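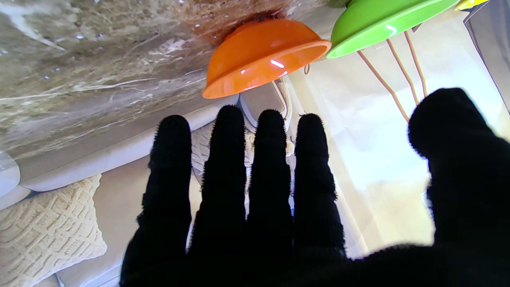
Fuzzy black glove, fingers spread

Bruststead Readers Board > Book Talk > Is anyone finishing the Odera trilogy?

paperhinge
Book two of the Odera books is 197 pages longer than book one and I have reached the part where everyone discusses grain. Does it pick up? I have until October, when the library wants it back.

mosswick7
It picks up at the siege. Then they discuss grain inside the siege.

tallowcat
The grain chapters are the best thing in it. The whole plot turns on who stored what. Skim them and the ending looks like luck.

paperhinge
I have read 100 pages of who stored what. I could run a silo.

dunlin_k
Siding with tallowcat, mostly. I'd cut the letters from the uncle, though. All seven say he is well and the roof leaks.

tallowcat
The roof matters in book three.

dunlin_k
Of course it does.

oldspine
I bought the one-volume edition at the Sturis shop in Trivthorpe. 1,390 pages and the type is the size of poppy seeds. I've had it since spring and mainly use it to keep the pantry door open.

mosswick7
So it is storing grain.

quillanddrat
Unpopular view: stop after book one. It has an ending. The author just didn't notice.

tallowcat
Book one ends with the bridge out and half the family on the wrong side of it. How is that an ending?

quillanddrat
I didn't like that half of the family.

paperhinge
Fine, I'll go as far as the siege. If anyone weighs a sack in there I'm sending it back early.

tallowcat
Chapter 31. Sorry.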